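Handwritten Labels in a School Seed Library
Project report by Helge Dahlgren and Noman Ghumman
02/10/2026

1. Background
The seed library at Kerura lends out vegetable and flower seed in paper envelopes. People take an envelope in spring and bring back saved seed in October. Our teacher asked us to find out why so many returned envelopes end up in the "unknown" box.

2. Method
We went through 200 returned envelopes and sorted them by how they had been labeled: pencil, ballpoint or marker. An envelope counted as readable if both of us could read the plant name and the year without help. 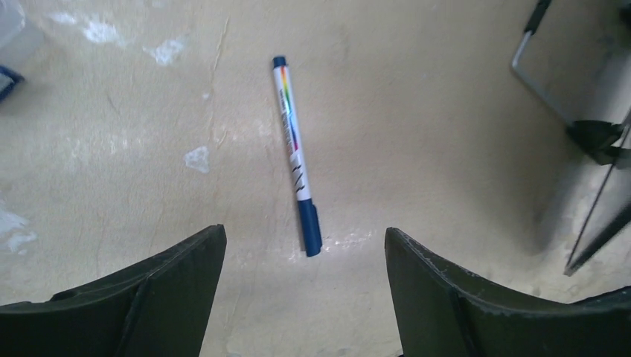
Why did we leave out printed labels?
Only 13 envelopes had them, and those all came from one family, so we could not compare them fairly with the rest.

3. Results
We could not read 34 of the envelopes. Most of these were in ballpoint on the shiny Lodhi envelopes, where the ink had smeared. Pencil held up better than we expected, but it was faint on brown paper. Marker was the easiest to read. The main trouble with it was space, as people wrote the plant name large and then left off the year.
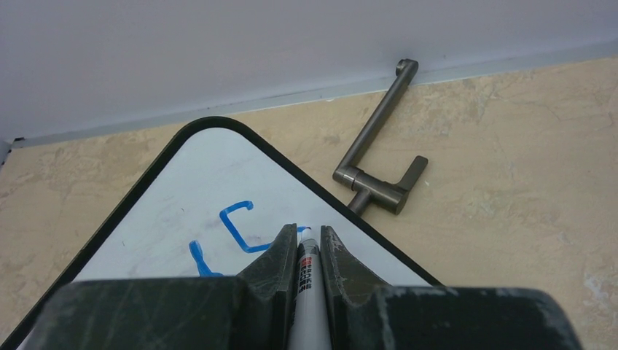 Figure 2. White marker pen.

4. Problems
Bean and pea envelopes were often torn at the corner where the name was written. We disagreed on 2 envelopes and counted them as unreadable.

5. Suggestions
Stamp a box for the year on the front of each envelope. Use up the Lodhi envelopes for large seed only, and write on them in marker. Keep a pencil sharpener at the return desk.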